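Filtelau – registo de partidas e estados de lobby
Ficha do conjunto de dados e notas de utilização

Versão 1.3, publicada em 2019-01-09
Manutenção: Kamran Lashari
Licença dos dados: CC BY 4.0
Licença dos scripts: MIT

Resumo

O Filtelau reúne registos de partidas privadas do jogo móvel Porner, um jogo de arena para equipas de três jogadores. Cada registo contém a configuração do lobby, a sequência de eventos enviada pelo servidor e o estado final comunicado a cada cliente. O conjunto foi criado para estudar discrepâncias entre as opções escolhidas no lobby e as opções efetivamente aplicadas na partida, em particular no modo espectador e nas trocas de anfitrião.

A versão 1.3 contém 2,000 partidas. As versões anteriores continuam disponíveis no ramo "arquivo", mas não recebem correções.

Conteúdo do repositório

dados/partidas.csv – uma linha por partida
dados/eventos/ – um ficheiro JSON Lines por partida
dados/mapas.csv – identificadores e nomes dos mapas
scripts/validar.py – verificação de esquema e de integridade
scripts/converter.py – conversão do formato 1.2 para o formato 1.3
media/ – imagens desta página
ALTERACOES.txt – histórico de versões

Recolha

As partidas foram gravadas em sessões organizadas entre jogadores inscritos no servidor Antunes. Todos aceitaram por escrito a gravação e a publicação dos registos. O cliente de gravação, Junden, corre em paralelo com o jogo e guarda as mensagens recebidas sem alterar a ordem. Não intercepta mensagens de texto nem áudio.

Cada sessão tinha um anfitrião e, no máximo, um espectador. O anfitrião escolhia o mapa a partir de uma lista fixa e alterava uma única opção entre partidas consecutivas. Quando um jogador perdia a ligação por mais de 30 segundos, a partida era marcada como incompleta e mantida no conjunto com o campo "completa" igual a 0.

Das partidas publicadas, 300 incluem pelo menos uma troca de anfitrião durante a fase de lobby. Este subconjunto pode ser filtrado pelo campo "troca_anfitriao".

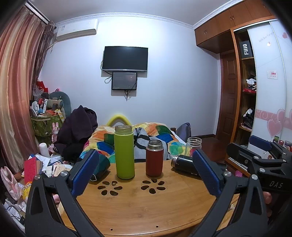
Fig. 1. Garrafas e frasco de vidro sobre mesa de bambu (media/fig1.jpg).

Campos de partidas.csv

id_partida – cadeia hexadecimal, única em todo o conjunto
id_sessao – agrupa as partidas gravadas na mesma sessão
versao_cliente – versão do jogo comunicada pelo anfitrião
mapa – identificador numérico, ver mapas.csv
opcoes_lobby – lista das opções ativas no momento do arranque, separadas por ponto e vírgula
opcoes_servidor – lista das opções confirmadas pelo servidor na primeira mensagem da partida
troca_anfitriao – 0 ou 1
espectador – 0 ou 1
duracao_ms – duração entre o primeiro e o último evento
completa – 0 ou 1

As listas "opcoes_lobby" e "opcoes_servidor" estão ordenadas alfabeticamente. Uma comparação direta das duas cadeias é suficiente para detetar divergências. Lista vazia corresponde a cadeia vazia, nunca a "null".

Campos dos ficheiros de eventos

t – tempo em milissegundos desde o início da partida
tipo – código do evento
origem – "servidor" ou "cliente"
jogador – índice de 0 a 5, ou -1 para eventos globais
dados – objeto com conteúdo dependente do tipo

Os índices dos jogadores são atribuídos de novo em cada partida. Não é possível seguir o mesmo jogador de uma sessão para outra, e pedimos que não se tente fazê-lo por cruzamento de tempos de reação ou de escolhas de personagem.

Anonimização

Nomes de utilizador, identificadores de conta e endereços IP foram removidos antes da escrita em disco. Os tempos absolutos foram substituídos por tempos relativos. A versão do sistema operativo foi retirada na 1.2, a pedido de dois participantes – quem tiver cópias da 1.1 deve apagá-las.

Instalação e validação

Os scripts requerem Python 3.6 ou superior e não têm dependências externas. Para validar uma cópia local:

python scripts/validar.py --dir dados

O script termina com código 0 se todos os ficheiros corresponderem ao esquema. Em caso de erro, escreve o identificador da partida e o número da linha. A validação completa ocupa cerca de 200 MB de memória. Com a opção --leve, os ficheiros são lidos linha a linha e não se verifica a duplicação de eventos.

Problemas conhecidos

1. Em partidas com espectador, o evento LOBBY_FECHO pode aparecer duas vezes com o mesmo valor de t. O segundo deve ser ignorado.
2. O campo "duracao_ms" inclui as pausas pedidas pelo anfitrião. Para obter o tempo de jogo, subtrair os intervalos entre PAUSA_INI e PAUSA_FIM.
3. Alguns registos gravados em novembro têm a opção "recarga_rapida" escrita como "recarga-rapida". O script de conversão normaliza o nome, mas os ficheiros de eventos conservam a forma original.
4. O Junden não regista a opção de clima quando esta é alterada depois de todos os jogadores estarem prontos. O valor em "opcoes_lobby" é, nesses casos, o anterior à alteração.

Limitações

O conjunto não é representativo das partidas públicas do Porner. Os participantes conheciam o objetivo da gravação e os mapas foram escolhidos para facilitar a reprodução das divergências. Não deve ser usado para estimar taxas de vitória, equilíbrio entre personagens ou frequência de erros na população geral de jogadores.

A ausência de divergência entre as duas listas de opções não garante que a opção tenha sido aplicada. Há opções que o servidor confirma e que o cliente desenha de outra forma – a comparação tem de ser feita com os eventos.

Contribuições

Correções ao esquema e aos scripts são aceites por pedido de integração contra o ramo "dev". Novas gravações só são aceites com o ficheiro de consentimento preenchido e com a saída do validar.py em anexo. Para pedir a remoção de uma partida, abrir um pedido com o título REMOCAO e o id_partida, sem dados pessoais.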